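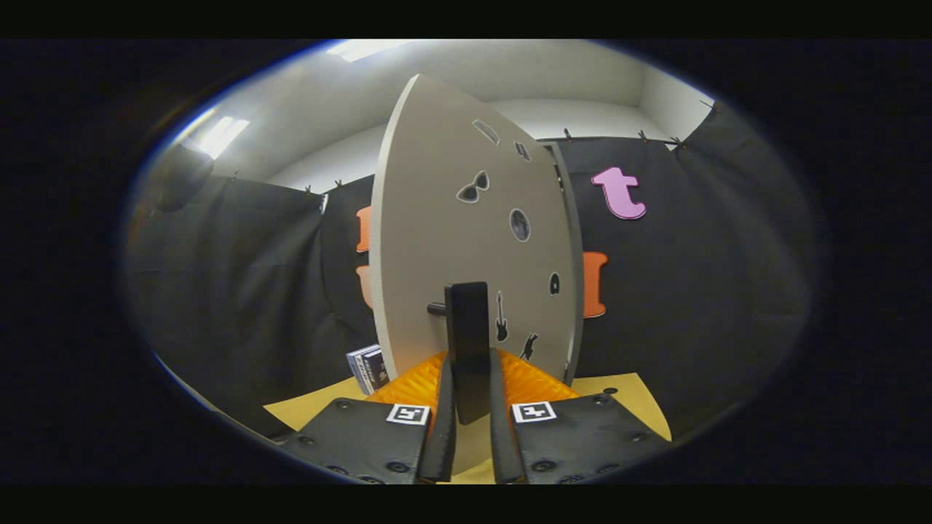 지붕 홈통은 일 년에 몇 번 청소해야 합니까?
저의 집에서는 두 번 합니다. 봄에 한 번, 낙엽이 다 떨어진 다음에 한 번입니다. 큰 나무가 지붕 가까이에 있으면 한 번 더 하는 것이 좋습니다.

이 질문을 이웃에게서 받았습니다. 그래서 지난 주말에 제가 한 일을 조금 적어 보려고 합니다. 저는 한국어로 글을 쓴 지 오래되지 않아서 건축 용어가 틀릴 수 있습니다. 틀린 말이 있으면 댓글로 가르쳐 주십시오.

저희 집은 오래된 단층집이고, 뒤쪽 홈통의 길이를 재어 보니 629센티미터였습니다. 겨울 동안 비가 오면 부엌 창문 위에서 물이 떨어졌습니다. 처음에는 지붕이 새는 줄 알고 걱정을 많이 했습니다. 그러나 사다리를 놓고 올라가 보니 홈통 안에 흙과 솔잎이 가득했고, 물이 내려가는 구멍은 완전히 막혀 있었습니다.

먼저 장갑을 끼고 손으로 큰 것을 꺼냈습니다. 그다음에 작은 모종삽으로 바닥을 긁었는데, 금속 삽은 홈통의 칠을 벗길 수 있기 때문에 플라스틱으로 된 것을 썼습니다. 양동이는 사다리에 고리로 걸어 두었습니다. 흙이 생각보다 무거워서 반만 채우고 여러 번 내려왔습니다. 다음 날 어깨가 아팠습니다.

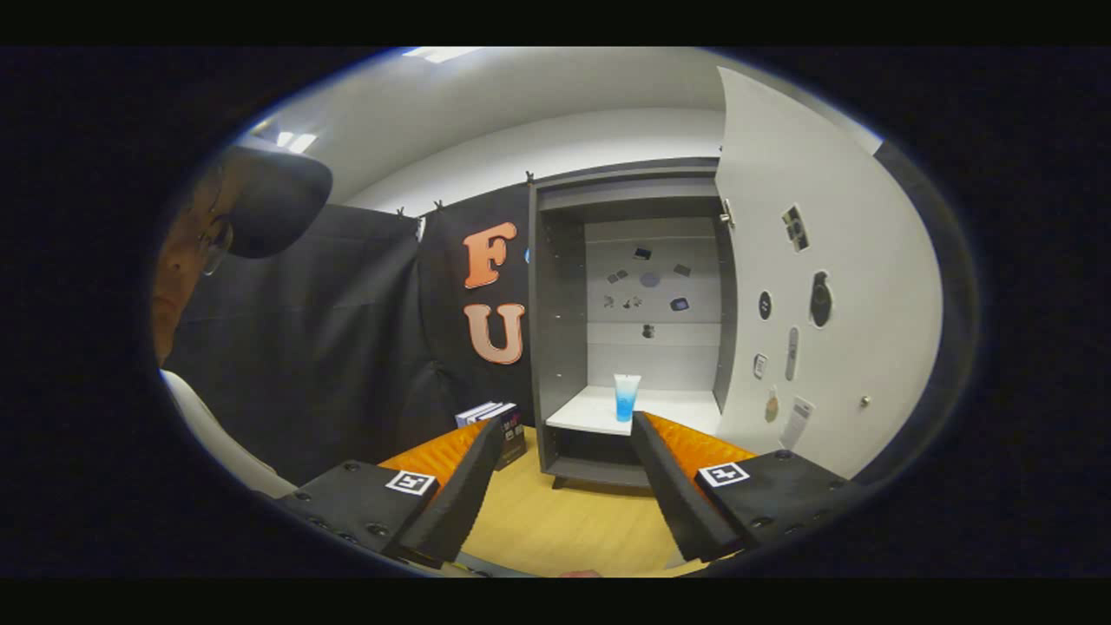
흙을 다 꺼낸 뒤에는 호스로 물을 흘려 보냈습니다. 그런데 물이 한쪽에 고이고 내려가지 않았습니다. 받침쇠 하나가 휘어서 홈통의 가운데가 낮아진 것입니다. 철물점 Hiltley에 가서 새 받침쇠를 샀습니다. 가게에는 받침쇠를 700밀리미터 간격으로 달라는 안내문이 있었지만, 저희 동네는 눈이 많이 오는 편이라서 저는 더 촘촘하게 달았습니다. 옳은 방법인지는 잘 모르겠습니다.

이음매에는 Rernow라는 실리콘을 발랐습니다. 냄새가 꽤 강하고, 굳을 때까지 하루를 기다려야 합니다. 제가 급하게 발라서 모양은 예쁘지 않습니다. 마당에서 올려다보면 울퉁불퉁한 것이 조금 보이는데, 남편은 괜찮다고 합니다.

홈통 위에 씌우는 망도 생각해 보았습니다. 예전에 같은 골목에 살던 Loukia Balaskas 씨는 망을 씌운 후에 솔잎이 망 사이에 끼어서 청소가 더 힘들어졌다고 했습니다. 넓은 나뭇잎에는 좋지만 솔잎에는 맞지 않는 것 같습니다. 저는 망을 사지 않고, 물이 내려가는 구멍에만 둥근 거름망을 끼웠습니다. 이것은 값도 싸고, 빼서 씻기도 쉽습니다.

앞쪽 홈통은 아직 못 했습니다. 그쪽은 땅이 기울어져 있어서 사다리를 놓기가 무섭습니다. 6월에 동생이 오면 아래에서 사다리를 잡아 달라고 부탁할 생각입니다. 장마가 시작되기 전에 끝내고 싶습니다.

혹시 경사진 땅에서 쓰는 사다리 받침을 사용해 보신 분이 계시면 어떤 것이 튼튼한지 알려 주시기 바랍니다.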